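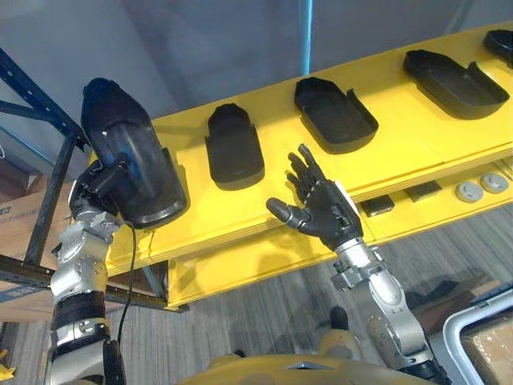

At the yellow shelves

6/2/21

I got back from Drumia last night and want to get this down before I start mixing up the days.

Drumia is where my mother's side of the family is from. It sits on the south bank of a small river, and Koleck sits on the north bank. Until the border was drawn they were more or less one town with two names. My grandmother went to school in Koleck and bought her bread in Drumia. The footbridge between them is 130 feet long. To get from one end of it to the other legally, you now drive 300 miles round trip if you want to be home for supper, because the only open crossing for cars is far to the east and you have to come back the same way.

The bridge itself is still there. It has a gate on each end and a guard hut on the Drumia side with a stove pipe coming out of the roof. I had expected more soldiers. There were two, both young, and one of them was eating sunflower seeds. He asked where I was from and then asked whether I knew his cousin in Cleveland. I don't live anywhere near Cleveland.

I stayed with Kalliopi Shehu, who was a friend of my aunt's and who has lived on the river road her whole life. From her kitchen window you can see straight into the yard of the Koleck feed store. She knows when they get deliveries. Her sister lives four houses past it, and they have not sat at the same table since January of last year, when the bridge was closed to foot traffic. Before that, anyone on the local list could cross with a green card and a stamp. There were 400 names on the list. Kalliopi still has her card in the drawer with the batteries and the string.

They talk on the phone, of course. They also go down to the bank sometimes and wave, but the river is loud in spring and there's no point trying to shout over it. She told me she feels silly waving at someone she talked to an hour ago.

I asked a few people what they thought the closing was for. Kastriot Obradović, who runs the bus to Mikwood, said it was about cigarettes. Two men at the Begović cafe said it was about the election, though they did not agree on which country's election. Kalliopi says it has to do with a road contract and that I wouldn't understand it, and after she explained it I can confirm that I didn't.

What surprised me was how much is still shared. Drumia gets its phone signal from a tower in Koleck, so my phone kept changing the time zone on me – I was an hour early for the bus twice. The cemetery is on the north side. The families on the south side pay a man named Zlatko Dimitrov to keep the graves tidy, and he sends them pictures when he's done. I have a picture of my great-grandfather's stone that way. It needs the lettering redone, and I've asked him what that would cost.

There was a meeting at the school on my last evening about opening the bridge for one weekend in the fall. I went, and followed maybe half of it. It ran long, there weren't enough chairs, and the official from the district left before questions. One woman asked whether children born after the list was made would need their own cards. No one had an answer for her.

The bus to Mikwood leaves at 6 in the morning and follows the river for the first stretch, so you get Koleck out the left side the entire time. Laundry, chickens, a man fixing a moped. Then the road turns south and you lose it.

I'll post the cemetery pictures once I've gotten them off the old phone. If anyone reading this has family from either side and knows the name Hutapea Mill, please write to me. It's on the back of one of my grandmother's photos and I can't find it on any map.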